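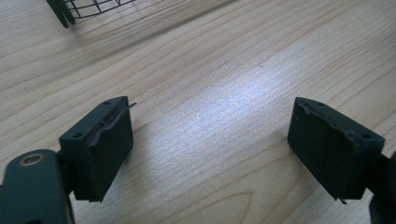
Pad wear and the empty grasp: what we found when we stopped replacing the rubber

Project report, Manipulation Lab module, Westard

1. What we set out to do

The original proposal promised a comparison of two grasping policies. Anyone who has read our proposal will notice that this report is about rubber. We still have the two policies. One of them is in an appendix, where it can't hurt anyone.

The change of plan came in May, when our success rate on the tabletop pick task began to slide and we spent two weeks blaming the network. We retrained it, shrank the learning rate and had a long argument about image normalization. Then one of us looked at the fingers. The pads had been on since the first session, and their top edges were torn into ridges, with ragged material standing up from the face. We had been looking at those pads in every single recording, since the camera sits on the tool and the fingers are in view the whole time. We had simply filed them under "gripper."

So the question became: how much does a worn pad matter, and does it matter because it grips badly or because it looks different to the policy?

2. Setup

The hand-held tool is a Holzer two-finger gripper, dark green-black, with a block-shaped finger at the end of each arm. Demonstrations are recorded by a person holding the tool. The learned policy is then run on the bench arm with the same finger blocks bolted on, so worn pads can travel from one to the other. The blocks come off with a screwdriver, and the pads are glued to the blocks, which is why nobody in our group wanted to replace them.

Our dataset, which we called Drirkside after the building's worst hallway, has 3204 demonstrations. They all use the same light wooden tabletop. This was convenient and, as described in section 4, a bit of a mistake.

Every demonstration starts with the fingers open and nothing between them. We use those first images for the wear labels, because an object in the grasp hides most of the pad.

3. Method

We wanted to separate grip from appearance, so we ran the policy under four conditions:

Worn pads, unedited images.
New pads, unedited images.
Worn pads, with the finger area masked out of the image.
New pads, with the same mask.

Each condition got 66 trials. The objects and their starting positions were fixed in advance and taped to the wall, and the person resetting the table was not told which image setting was running. They could of course see which pads were on. Blinding someone to a piece of rubber hanging off a finger is beyond our budget.

For the masked conditions we trained a second network on masked images, using the same demonstrations and the same number of steps. A trial counted as a success if the object was lifted and held for 5 seconds. Dropping it into the correct place by accident did not count, despite some lobbying.

4. Results

New pads helped when the images were unedited, but less than we had hoped after all that scraping. The larger effect came from masking. With the fingers hidden, the gap between worn and new pads shrank until we could not tell it from ordinary variation between trials. Most of our trouble, then, seems to have been visual. The policy had learned what its own fingers looked like and took it personally when they changed.

The failures support this reading. With unedited images and pads whose condition did not match most of the training data, the typical failure was an early close: the gripper shut on nothing, well before reaching the object. We suspect that a raised flap of rubber near the inner edge looks enough like a thing about to be grasped. We have not proved this. It is what the saliency maps suggest, and saliency maps will suggest nearly anything if you ask late enough at night.

Glare is the other problem. The bench lights bounce off the tabletop and leave a washed-out silvery patch right in the gap between the open fingers. Early closes were more common when the patch was strong. All our demonstrations share that table, so we can't say whether the policy was reacting to the light, the pads or the two together.

5. Limitations

One table, one gripper, one set of worn pads. Wear was labeled by eye on a scale we made up, and the two labelers disagreed most in the middle of it, where the interesting cases are. Masking also throws away information about contact, which probably costs something on small objects. Ours were not small.

6. What we would do next

Vary the lighting first. After that, swap pads on purpose during data collection, so that the policy sees fingers in every stage of decay. We also started a small script, Zokska, that compares the first image of each recording with a reference and warns when the fingers have changed too much. It currently warns about everything — including the reference.

The masks, the wear labels and the trial sheets are in the project folder. Replacement pads are in the second drawer, along with the scraper.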